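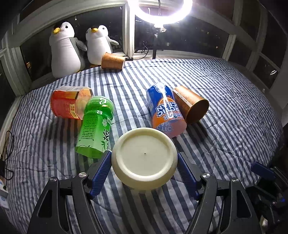

I do my big bathroom and laundry shelf clear-out right after the holidays, when I'm sick of everything falling on my foot every time I open the cupboard. My one firm rule is that nothing gets sorted inside the cupboard. It all comes out and goes on a quilt! Bottles don't roll off a quilt the way they do off a bare tabletop, and if a cap is leaking, you find out on something you can throw in the wash.

I use an old striped one from a shop in Eludgate (it cost me 13 dollars and it's been through everything). Don't bother smoothing it out. The wrinkles are what stop the round bottles from wandering.

Once it's all spread out, I go looking for doubles. Last December I had three half-used lotions open at the same time, which is just silly. If two are the same product, stand the fuller one upright with the cap off and prop the other upside down over it. Leave them alone for an evening. My neighbor Joon-young Kwak uses a little funnel from Skalex for this and he's very pleased with it, but a rolled piece of baking paper has always done the job for me.

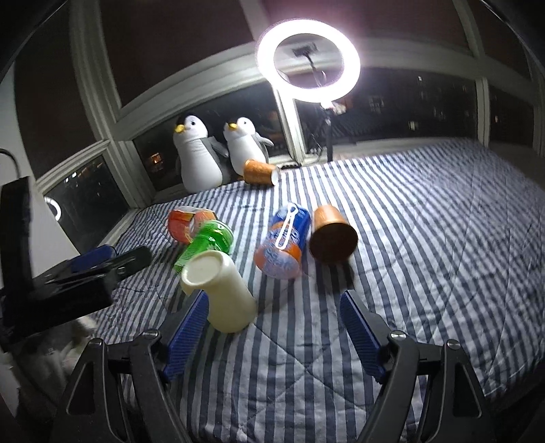
Refill packs are the other thing that gets out of hand at my place. They slump, they slide behind the tall bottles, and then you buy another one. I lay everything on its side first, bottles and packages together, so I can see what I've got before I decide where it lives. Cream and bright green are easy to spot from across the room, but a blue and orange package next to a red-orange one is just the sort of pair I'd mix up in a hurry – so those go on different shelves. Loose bits like that thin white loop get their own jar, or they vanish.

Wipe the bottoms before anything goes back! A damp cloth with a drop of dish soap gets the sticky rings off. For the shelf itself I cut a liner from a roll, 29 inches for mine, and change it when it looks grubby. Tall things at the back, the ones you use daily at the front, and spares in a shoebox on the floor with the lid off.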